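**Le placard haut** (parfois *meuble haut*, ou *élément mural* dans les catalogues qui craignent le mot placard) est un rangement suspendu au-dessus du plan de travail d'une cuisine. Il sert à conserver la vaisselle, les denrées sèches et, sur l'étagère supérieure, les objets dont le propriétaire ne souhaite ni se servir ni se séparer.

## Histoire

Avant le placard haut, il y eut l'étagère, le clou et le buffet. Le buffet avait le défaut d'occuper le sol, que l'appartement moderne réservait à d'autres usages, notamment celui de marcher. L'idée de suspendre les rangements gagna donc les cuisines urbaines au cours du XXe siècle, en même temps que l'évier encastré et le plan de travail continu.

Dans son étude *Au-dessus de l'évier*, l'historien Man-lok Lu fait grand cas de la maison Grernero, dont le modèle Ondik fut tiré à 3713 exemplaires pour les logements ouvriers de Dakedbridge. Les locataires l'auraient accueilli avec reconnaissance, puis avec des bosses.

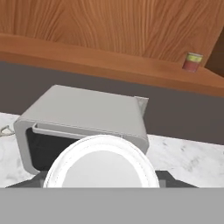
## Dimensions et pose

L'usage fixe à 55 cm la distance entre le plan de travail et le bas du meuble. Cette cote suppose un cuisinier de taille moyenne, personnage que les fabricants consultent beaucoup et que les poseurs ne rencontrent jamais. Au-dessus d'une plaque de cuisson, on laisse davantage, la notice de la hotte faisant foi.

Le meuble s'accroche le plus souvent à un rail vissé dans le mur. Sur une cloison creuse, des renforts s'imposent. Un caisson large de 100 cm et rempli d'assiettes met à l'épreuve les chevilles d'abord, les relations de voisinage ensuite.

La profondeur reste inférieure à celle des meubles bas, afin de laisser au front une certaine liberté de mouvement.

## Le dessous

La face inférieure est la partie la moins étudiée du placard haut. Invisible à l'adulte debout, elle est bien connue des enfants, des plombiers et des personnes qui ont fait tomber quelque chose. Certains fabricants la laissent brute ; d'autres y prolongent la finition des portes et le font savoir sur la facture.

On y fixe volontiers un éclairage. La vapeur s'y dépose aussi, avec les graisses, et forme un enduit que Lu qualifie d'« archive domestique ».
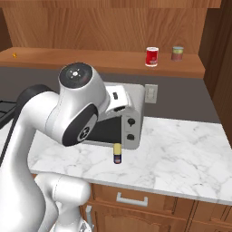
## Cohabitation avec les appareils

Le petit électroménager a compliqué l'affaire. Bouilloires, cafetières et fours d'appoint se logent naturellement sous les placards, où ils soufflent leur chaleur vers le haut. Il convient de respecter le dégagement indiqué par la notice, à condition de l'avoir conservée, en général dans le placard.

## Critiques

Depuis quelques décennies, un courant décoratif réclame la suppression pure et simple du placard haut au profit d'étagères ouvertes. La créatrice du studio Su en fit la démonstration dans une cuisine de 1000 bols blancs, très photographiée, où il fallait époussetter avant de déjeuner. Le studio propose désormais des portes en option.

## Voir aussi

- Buffet
- Crédence
- Escabeau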